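Spring news from the Lerkevura Supper Club

3/20/23

What a winter we've had! When we started cooking together in the old school hall we hoped for a dozen people on a good night, and in February we had 58 of you round the tables for the Portuguese evening. Fifty-eight! We ran out of forks before the soup was finished, and the last few bowls were eaten with teaspoons.

The menu came from Elsa Turunen, who spent two years living near Bragança and has been promising us chestnut soup ever since she came home. It was every bit as good as she said it would be. She roasts the chestnuts first, then simmers them slowly with onion, a bay leaf and far more garlic than you'd think wise, and she only blends half the pot so there's still something to bite on. Several of you have asked for the recipe and she has written it out in full, so look for it on the board by the door (please take a photo and leave the card where it is, as the first one has already gone missing).

After that came pork with peppers, a big tray of greens, and Urho Nieminen's custard tarts. Urho had never made a custard tart in his life before January. He practised on his neighbours for weeks, and the ones he brought along had lovely dark blisters on top and pastry that shattered all over everybody's jumpers. I had three and would have had a fourth if I'd been quicker.

The evening brought in 263 euros after costs, and that goes straight into the oven fund. We now have 1777 euros put by, which is more than half of what we need. I can't wait to bake in something with a door that shuts!

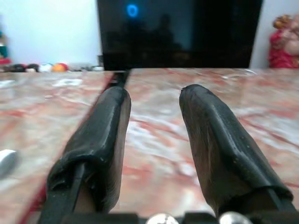
Coming up next

Bread night. We'll be making rye loaves and flat barley breads, and everyone takes a piece of dough home to finish the next morning. Bring an apron, a tea towel and a bowl with a lid. If you keep a sourdough starter, do bring a spoonful to swap. Mine is called Malix and is very lively at the moment.

Children are welcome from half past four and there's a low table for them to knead at. Names on the list by the door, please, or catch Elsa at the market.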